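April
Posted by culstead_commuter

1/ I gave up driving to work last fall and have been taking the 72 bus from Culstead to Karanbridge ever since. A few people asked how it's going, so I'm putting it all in one thread.

2/ The route: it starts at the Culstead library, goes out past the feed store, makes a long loop through Skitport, then follows the river road into Karanbridge. By car you'd skip Skitport entirely. The loop is what makes the trip slow, and it's also where most of the riders get on.

3/ In the morning it runs every 15 minutes until the schools start, and then it drops to hourly. Miss the last of the early ones and you're going to be late. I've done that more than I want to admit to my boss.

4/ The printed schedule at the Skitport stop is still the old one. Go by the one posted inside the bus, behind the driver. The times on the website match that one, but the PDF on the website does not. I've reported it.

5/ Where to sit: left side going in, right side coming home. You stay out of the sun both ways and you get the river in the morning. The seats over the back wheels have no leg room. The heater under the front bench works very well, which is great in January and bad in April.

6/ Money. I bought a monthly pass and I come out ahead, mostly on parking. The lot by my building in Karanbridge raised its rates again over the winter. Gas I still buy, just not much of it. I kept the car for groceries and for getting to my sister's place, where no bus goes.

7/ Insurance was the part I didn't expect. I called and told them my yearly mileage had dropped, and they lowered the premium. They didn't offer, I had to ask. If you've changed how you get to work, make the call.

8/ What I do on the ride: the first month I looked at my phone the whole way and got a headache on the Skitport curves. Now I listen to audiobooks. I'm on a very long history of canals. It's dry, but it suits the speed of the bus.

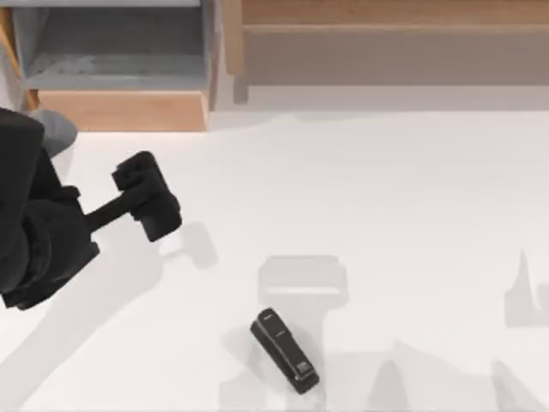
9/ Bad days. There was an ice storm in the winter and the 72 just stopped coming. No alert, nothing on the sign. I stood at the library with the other regulars until one of them called her husband, and he drove a bunch of us in. I've carried the number for the Karanbridge cab company since then.

10/ The transfer at Heffernan Street is the weak spot. If you need the crosstown line from there, the schedule gives you 4 minutes, and that only works when the 72 is on time. Ask the driver to radio ahead. They'll do it if you ask before the bridge -- after the bridge it's too late.

11/ Things I keep in my bag now: a hat, a granola bar, a small umbrella, a paper copy of the evening times. My phone has died on me at the Karanbridge stop and the sign there is not reliable. Dry socks in the winter. I laughed at that advice when I got it and I was wrong.

12/ Going home is harder than going in. The evening buses fill up at the hospital, so if you board after that you'll probably stand as far as Skitport. I started walking 3 blocks back to the stop before the hospital. Now I get a seat almost every time.

13/ Somebody asked about bikes. There's a rack on the front, and it fills up fast once the weather is nice. Practice with the latch before you have a bus full of people watching you. It pulls toward you first and then down.

14/ Somebody else asked if it's safe to leave a car at the Culstead library. The lot is fine during the day, but read the signs. The row nearest the building is for patrons only and they do ticket. Park along the back fence.

15/ Do I miss driving? In the rain, yes. And I miss being able to stop at the hardware store on the way home without it turning into a whole evening. I don't miss the merge at the river road.

16/ The total trip is longer than it was by car, no way around that. I get up earlier and I go to bed earlier. I'm less worn out when I walk in the door at night, though some of that may be the canals book putting me to sleep around Skitport.

17/ The transit office is taking comments on the summer schedule through the end of the month. They're thinking about cutting the last evening run. If you use it, even once in a while, please write in. The form is on the site under "Service Changes" -- scroll past the holiday notice, which is still up.

18/ I'll add to this if the summer times change. Questions are fine, but I only know the 72. For the Heffernan Street crosstown you're better off asking a driver.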